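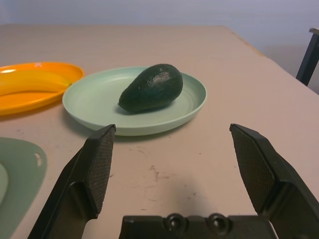
Why do we eat off plates?

Most of us eat from a plate every day without thinking about it. But plates have a long history, and people have not always used them.

Before plates

Long ago, many people ate with their hands from one big bowl in the middle. Others used large leaves, flat stones or pieces of wood. In some parts of the world, banana leaves are still used for meals today. They are wide, clean and strong, and there is no washing up afterwards.

In England in the Middle Ages, food was often served on a thick slice of old bread called a trencher. The bread was hard, so it held the meat and soaked up the gravy. When the meal was over, the trencher could be eaten, given to poor people or fed to the dogs. Later on, trenchers were made of wood. Some had a small hollow in one corner to hold salt.

Plates made from clay

Potters have made dishes from clay for thousands of years. Clay is soft when it is damp, so it can be pressed or turned into shape. Then it is left to dry and baked in a very hot oven called a kiln. This is known as firing. After firing, the clay is hard and will not turn back into mud.

Fired clay can still let water in through tiny holes. To stop this, potters cover it with a glaze. A glaze is a thin layer that melts in the kiln and cools into something like glass. It makes the plate shiny and easy to wipe clean.

The finest kind of pottery is called porcelain. It was first made in China. For a long time people in Europe did not know how to make it, and they paid a lot of money to buy it.

Plates today

Plates can now be made of china, glass, metal, paper or plastic. Plastic ones are light and do not break easily, so they are good for picnics and small children.

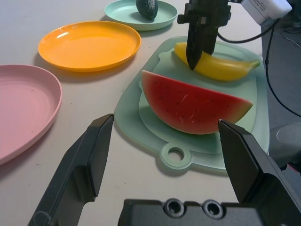
Most plates are round. A round plate is easy to make on a potter's wheel, and it has no corners to chip. Many have a raised edge as well - this is the rim, and it helps to keep sauce and peas from sliding off.

Plates come in different sizes too. A dinner plate is the biggest one most families use. A side plate is smaller and is used for bread or cake. A saucer is smaller still and goes under a cup.

Try it yourself

Make a bread trencher for lunch. You will need a thick slice of crusty bread that is a day or two old, and something to put on it, such as beans or stew. Put the bread on a tray first. Spoon on the food and wait for 10 minutes, then lift up one edge. Has the gravy gone right through? Try again with fresh bread and see which one holds out longer.

Words to know

Glaze - a shiny coating on pottery
Kiln - a very hot oven for baking clay
Trencher - a plate made of bread or wood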